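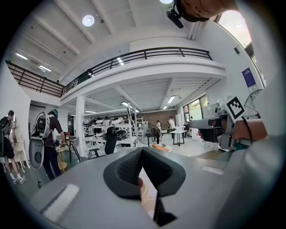
Subject: Re: [grasp-learning] Does the background matter, or do we only think it does?
List: grasp-learning
Time: 16:42

On the list, a member of the Zendon group wrote:

> We have been collecting with hand-held grippers for most of the
> spring and our policies are fine in the room they grew up in and
> hopeless next door. Before we ask for money to record in more
> places, has anyone measured what the surroundings contribute on
> their own? Same task, same objects, same operators, different
> rooms. We keep reading that diversity helps, which is a bit like
> being told that food helps.
>
> Also, do people crop? We have a running argument about cropping.

Yes, we measured it, and the answer will please whoever in your group wants to travel.

The task was dull on purpose: pick up a small object, put it in a tray, let go. We had 647 demonstrations in total, all done by hand with the Vunari gripper and its wrist camera. We trained one policy on demonstrations from a single bench in our main hall, and another on the same number spread over several spots in the building, upstairs and down. Nothing else changed. Same network, same training length, same arm at the end of it (Ersoy, the older one, with the noisy elbow).

Each policy then got 115 trials in a room neither had seen. The single-bench policy managed 38 successes. The spread-out one managed 90. I had money on a smaller gap and have paid up.

Now the part I'd want to know if I were you. We had assumed the trouble was lighting, and spent an embarrassing week changing lamps. It was mostly people and clutter. A wrist camera on a hand-held gripper sees a great deal more of the room than you think it does when you set it up. You tilt the wrist to come at something from the side and there goes the table, and in come the balcony railings, the shelves, the windows and whichever colleagues happen to be standing about with packs on their backs. The single-bench policy had learned a very good map of our hall. When we masked out the upper part of the image at test time, it got worse even at home, on its own bench, with its own objects. It had been finding its way by the furniture.

We checked this in a crude way. We took the home bench, left the objects where they were, and turned the whole set-up to face the opposite wall. The single-bench policy reached confidently for where the tray would have been. The other one hesitated and then got on with it.

On cropping, since you asked and since we have had the same argument: cropping hard at training time closed part of the gap, but it cost us on the approach. The wide view does carry something useful while the hand is still travelling, and once you throw it away the policy arrives late or at a silly angle. What we do now is crop at random, sometimes hard, sometimes hardly at all, and keep the full view for testing. I would not call this a theory.

Some cautions before you quote me in a proposal. It is one task and one gripper. The several spots were all in one building, with the same paint throughout, so I can't say what a kitchen or a car park would add. The operators overlapped between the two sets but not perfectly, and one of ours has a very distinctive way of letting go of things, which the spread-out policy has faithfully copied. And the tests were scored by us, in person, while hoping.

We tried the same comparison on the Vorden set-up, with the camera mounted lower, and the gap was there but smaller. I don't have a full run, so I'll keep the number to myself until I do. If your camera sits low and looks mainly at the fingers, you may be suffering less than we were.

If you want to repeat the turning-round test, it takes an afternoon and needs nothing but a bench on wheels. Do it before you write the budget. Mark the floor with tape first — we didn't, and lost the original position of the bench, and with it the right to call the next morning's runs a baseline.

The splits and the scoring sheet should be tidy enough to share by the end of June. If anyone else has room-only comparisons, good or bad, please post them here and not to me alone, as my inbox is where results go to be forgotten.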